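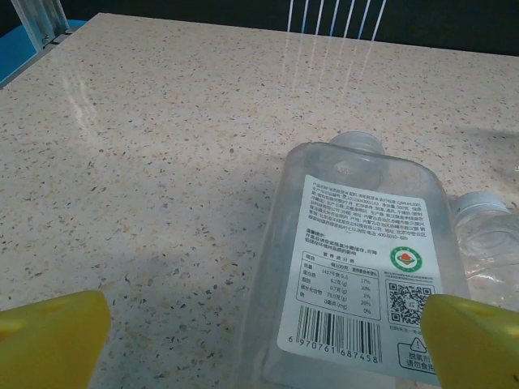 Clear bottle, white screw cap, speckled benchtop.

**1/** Right, we're two sleeps out from moving house and I've learnt so much about self-storage this October that I'm going to dump it all on you. Grab a cuppa.

**2/** We settle on the new place weeks after we leave the old one (don't ask), so everything we own needs somewhere to live in between. I rang four mobs. The quotes were all over the shop!

**3/** Dearest was 1,998 for pickup, storage and redelivery. Runen came in at 1,899 but with a 550 bond on top, and the bloke couldn't tell me when I'd get it back. "After processing," he reckoned. Processing what, mate?

**4/** Ended up with Hundum, the ones who drop a big timber crate in your driveway. You pack it, they cart it off on a truck, and it stays shut till you want it. 179 a week and I can padlock it myself. Sold.

**5/** My mate Jad Khasawneh moved with Indix last year and his tip was to ask every company how many times your stuff gets handled. Truck to shed, shed to truck, truck to house… that's where the chips and dings come from. Best question I asked all month.

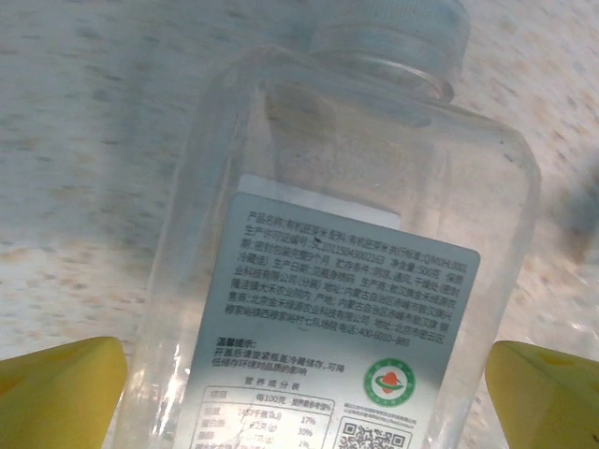
**6/** Liquids! Most storage places won't take them, and fair enough, I wouldn't want someone's fabric softener going through my mattress either. So anything runny is coming in the car with us or getting used up. The bottles I'm keeping get emptied right out first, like this clear one, and then the screw cap goes back on so no grit gets in. They can ride in the crate with the saucepans.

**7/** Also, measure your couch. Then measure it again with the legs on. Ours fits the crate on its end with a hand's width to spare and I nearly cried in the driveway.

**8/** Insurance: the basic cover was by weight, so my telly was worth about as much as a bag of spuds. I paid extra for the proper replacement one. Read that page before you sign, even if you skip the rest.

**9/** Crate turns up at 7 am and we've got the kerb out front coned off. The piano is going separately with Ó Dálaigh, and that staircase deserves its own thread. Wish us luck!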